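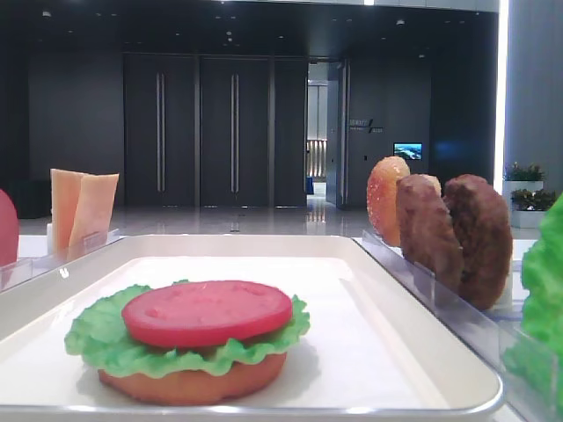

Loan Phùng wrote in to say that the new Wastow video is out of sync from the second chorus onward, that the drum hits land before the sticks do, and that half the comments under it say the same while the other half say it plays fine. She asks whether the file was replaced after the premiere or whether people are hearing things.

Both groups of commenters are right. The file was replaced once, in August, and the two versions do not behave the same way on every player.

The video for "Low Ferry" went up on the Paltex channel at 6 p.m. and ran as a scheduled premiere with live chat. Several viewers noticed the drift within the first play. I recorded the premiere stream and compared it with the single as sold, lining the two up at the opening piano note. They hold together for the whole first verse. After the bridge the picture is late by 300 milliseconds, and it stays late by that amount to the end. An offset that arrives in one step points to an edit. A frame rate error would have shown up as a gap growing slowly from the first bar.

The edit is easy to find. The album version of the song has a bridge of 38 seconds. The radio version trims one held chord out of it. The video was cut to the album version, and the soundtrack laid under it at the premiere was the radio version with the bridge stretched to fit. Whoever did the stretching came up slightly short. Tímea Oláh, who edited the picture at Hultton, confirmed by email that she delivered with the album mix attached and that the sound was swapped afterward. She did not know by whom, and Paltex has not replied.

The replacement file fixes the sync but was encoded again from the already compressed upload. This is where the second set of complaints comes from, the ones about the picture looking "soft" or "crunchy."

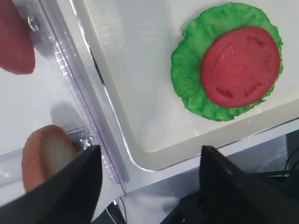
Bit rate explains most of this. The premiere file reached my player at 1320 kilobits per second at the standard setting, and the replacement reaches it at 900. That is a large drop for a video shot mostly at night with smoke in the air. Encoders spend their bits on whatever changes from one frame to the next, and drifting smoke changes everywhere at once, so little is left for fine edges. A static subject gets off much more lightly. A plain white tray on a pale tabletop costs very little to encode, and the only part that might give trouble is the left wall running down at a diagonal, where a low bit rate can turn a clean line into small steps. The rooftop shots in "Low Ferry" have dozens of such lines, all moving, with smoke in front of them.

Choosing the highest setting by hand helps a good deal. The automatic setting tends to start low and climb, and in a video under four minutes it may only get there by the last chorus. Viewers on phones will see less of the problem, as the smaller screen hides it.

The sync question is separate from the player setting. If the drums are still early for you after the bridge, you probably have the old file stored. Clearing the app's saved data fixed it on both devices I tried. On one older television the app kept serving the premiere version until it was removed and installed again.

A few corrections to what has been going around. The "missing verse" is not missing — it was never recorded for the single and appears only in the live version from the Ospina. The color shift in the final shot is in both files and matches the still that Hultton released, so it should be taken as intended. The choreography credit now reads Anastasia Lambrakis, as it should have from the start.
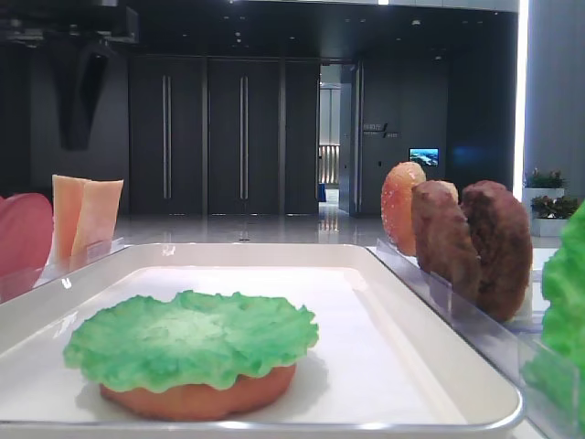
Bottom bun and lettuce on the tray, with more burger parts in the clear holder.

Gergely Lakatos has asked for the waveform comparison, and it will go out to anyone else who writes in for it. It covers the bridge and the last two choruses only. The instrumental upload uses the album mix throughout and was not affected.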